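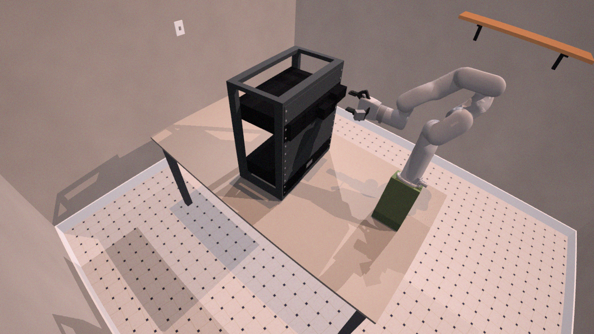

Can a robot do the chores around a house or a shop yet?

A few of them, slowly, if somebody sets things up first and stays close by. That is where I've landed after a year of reading about it and asking people who work with these machines.

I run a small repair shop, and I started keeping notes on this in October, after a sales rep from Valero tried to sell me an arm. He said it could handle anything on a bench. I asked if it could open my parts drawers, get out a fuse and shut the drawer again. He said he'd get back to me. I haven't heard from him.

Drawers are a good test, I think. A person pulls a drawer without looking at it. A machine has to find the handle, line up two fingers with it, close on it, and then pull straight along the rails. If it pulls a little to one side, the drawer binds. My old steel cabinet binds even when I do it right, and the bottom drawer needs a lift before it will move.

A lot of the practice now happens in simulation, including the drawer work. You can run a pull over and over on a computer and bend no handles. My doubt is about friction. A drawer in software slides the way its settings tell it to, and mine has 8 years of grit in it.

I did get to see a real one at a trade show in Cáceres when I was over there visiting family. The Skenderlow booth had an arm putting cups on a shelf. It dropped two out of the three I watched. The cups were plastic, so no harm done. The man running it said the lights in the hall were throwing it off.

At home it's the same story so far. The floor vacuum works if I pick up the cords. The Bumness folding machine my sister bought takes two minutes a shirt and won't take socks or sheets. She still folds most of the laundry on the bed.

I would pay for a machine that could fetch parts and put them back in the right drawer. I'd even clean the rails for it. For now I'm keeping my money and I'll look again next fall.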